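Cuaderno del taller de restauración – 18 de agosto de 2024

Sigo con la copia de 35 mm de «Kitero», el western que nos dejó en depósito la familia Millet. Dos latas, rollos 3 y 4. El 3 ya lo había abierto Maxence, así que empiezo por el 4.

Rollo 4: 251 metros medidos en la mesa. La hoja antigua decía 621 para los dos rollos juntos, cifra que no cuadra con nada. Lo dejo anotado y que lo mire Nadège cuando vuelva, ella tiene las fichas de la distribuidora.

Perforaciones en buen estado salvo en el arranque. He rehecho 2 empalmes que estaban con cinta amarillenta. El color se ha ido al magenta en todo el rollo, más en la escena del cementerio. Olor a vinagre leve. Tiras indicadoras puestas, lectura mañana.

Diferencias con la versión en vídeo:
– El duelo en la cantera dura más. Hay un plano del sheriff bajando del caballo que en el vídeo no está.
– La canción de la cantina viene entera y en italiano. En el vídeo la doblaron y la cortaron después de la primera estrofa.
– Falta el plano final del tren. Puede que esté en el 5, que no tenemos.

Ilham cree que es el montaje de estreno y que el vídeo salió de la copia de exportación. Yo no lo veo tan claro. El salto de sonido antes del duelo parece un corte de censura mal arreglado, y eso no encaja con una copia de estreno. Habrá que comparar con el guion de doblaje, página 126 en adelante.

Escáner: prueba con el Vorkley a 2K, cincuenta fotogramas de la cantina. El registro vertical baila un poco en los empalmes. Bajé la tensión y mejoró – no del todo. Raphaël propone pasarlo por ventanilla húmeda. Hay rayas finas por el lado de la base, así que me parece bien, pero antes limpieza a mano.

Pendiente:
– Pedir latas nuevas, las de ahora tienen óxido en el borde.
– Escribir a Skye Rutherford por si en su archivo tienen el rollo 5.
– Corregir la ficha: pone «Drornico» como título alternativo y es el nombre del pueblo. 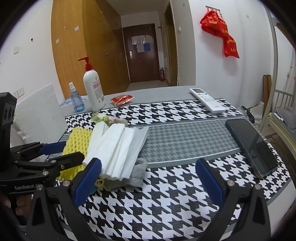
El rollo 3 lo dejo para la próxima sesión. Maxence apuntó que la cola está partida en la escena del banco, así que habrá que rebobinarlo a mano y sin prisa.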